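README

Helura bench set: handheld grip and table holder
Notes, layout and loan sheet for the white table

Last edited Tuesday, January 16, 2024. Replaces the old notes, which were half wrong. Typed up fast, fix anything you spot.

What this is

A small set of files on one job: putting a handheld controller grip to the square holder on the table, and taking it away again. Grip, holder, tape, table. Nothing else belongs to the set. If you want the drawer stuff or the cable tray stuff, those are in the Adulley folder and have their own readme.

Contents

notes/ - the written log, plain text, one file per sitting
layout/ - table sketches, hand drawn then scanned, sorry about the handwriting
stills/ - pictures of the table
sheets/ - loan sheet, tape sheet, snag list

48 files in notes. 1,041 lines in the log if you join them all up. Four of the early ones have the wrong heading, text underneath is fine. Didn't rename them as other people already link to the old names.

The things on the table

Grip. Black, wide and flat, the sort you'd clip a phone or a little console into. Rounded handles at the two ends, long sunk bit in the middle. Thumbstick at one end. Small white label near the other end, leave it on, it's how we tell which way round the thing is in the notes. "Label end" means that end. "Stick end" is the other. Please don't write left and right in the log, we had weeks of that and it depends which side of the table you're stood.

Holder. Square, black, grid pattern on top with small openings. Stays put. Held down with black tape, strips overlapping and running out past the edges so it looks a bit cross shaped.

Grey patch. Big rectangle of duct tape, laid in strips. Shiny. Goes behind the grip, towards the back of the table.

Table top. White, matt, some scuffs. Wipe with a damp cloth, not the orange spray, the orange spray gets under the tape edges and then everything lifts. 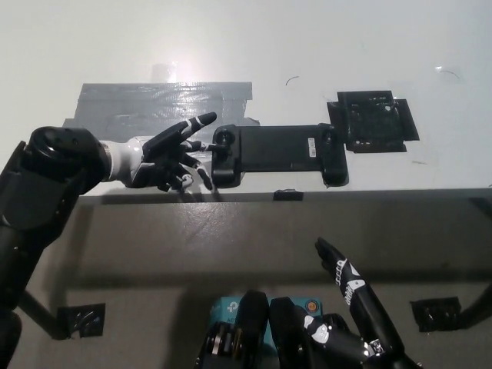

Starting layout is grip flat, parallel to the front edge, label end towards the holder. Gap between the two is up to you but write it down in centimetres before you begin. People kept writing "a bit" or "small gap" and you can't do anything with that afterwards. Ruler lives in the Subramaniam box with the spare tape.

Second layout, same thing but grip right up to the holder. In the log these are called OPEN and CLOSED. Older notes say "apart" and "home", same meaning. One file says "docked", treat as CLOSED.

Turned layouts (grip at an angle, or upside down) were dropped in April. Anything with TURN in the file name is kept for intrest only, don't mix it in.

How to read a notes file

First line: layout, OPEN or CLOSED.
Second line: gap. Put 0 for CLOSED, not a dash.
Third line: state of tape. good / lifting / redone
After that: whatever happened, in order, one thing per line. Short lines please.
Last line: layout at the end.

If the tape gets redone half way through a sitting, stop, start a new file. Holder nearly always shifts a touch when it's restuck and the old gap is then no use.

Tape

Black for the holder, grey for the patch, no swapping. Press down from the middle outwards. Creases in the grey are fine. Ragged edges fine too, but trim anything that has curled up, it catches sleeves and cloths. Don't peel the patch off to do a neat one. It takes ages and leaves gum.

Check the holder tape before each sitting with a thumb on each side. If it rocks, redo it.

The tape sheet has 19 entries so far. Most are just "corner lifting, pressed down". Carry on adding to it even when it's dull.

Bits on the table

Cups, threads, odd clips and so on. Rule used to be clear everything. Rule now: clear what sits between grip and holder, or on top of either. Anything further back can stay but put one line in the log if you notice it. Drinks off the table altogether please.
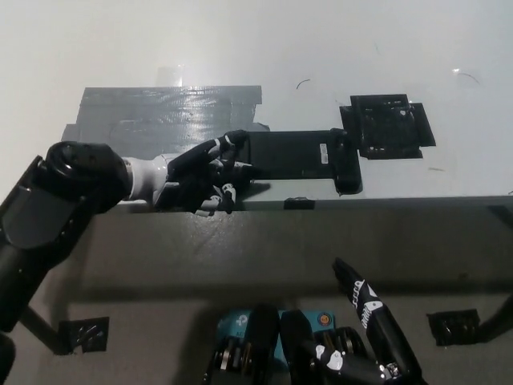 Clumthorpe: could the gap be measured from the label end to the edge of the holder itself and not to the edge of the tape? We've been using your numbers next to ours and they don't line up, and I think it's that. The tape sticks out past the square on every side so it eats into the gap. Also which word do we use when the label end is touching but the grip sits a little crooked, we've been putting CLOSED and then a note.

Yes to the first, and sorry, this should have been in here from the start. Measure to the holder, ignore the tape. Everything from file 19 onwards is done that way. Earlier ones were measured to the tape, so their gaps come out too short. No fix for those, tape width varied and wasn't written down.

On crooked: CLOSED plus a note is right. Write "crooked" and which handle is nearer the front edge, stick end or label end. No need for degrees.

Known snags

- glare off the grey patch in stills/, edges of the tape hard to make out in places
- scuffs look like pencil marks and the other way round, don't take gap lines from the stills
- two sketches in layout/ show the holder at the wrong end. Marked with a cross in the corner
- loan sheet columns are in a differnt order from the printed one
- some log lines say "controller", some say "grip". Same object. Use grip from now on

Borrowing

The grip can go out, the holder can't as it's stuck down. Put your name and the day on the loan sheet, bring it back with the label still on. If the label comes off, same spot, same way up, and a line in the snag list.

Use

Fine to copy and reuse inside the Helura and Clumthorpe groups. Outside that ask first. If you quote gaps, say which way they were measured.

To do

join the four misheaded files properly
new sketch for CLOSED
find out who has the good scissors
photocopy the tape sheet before it falls to bits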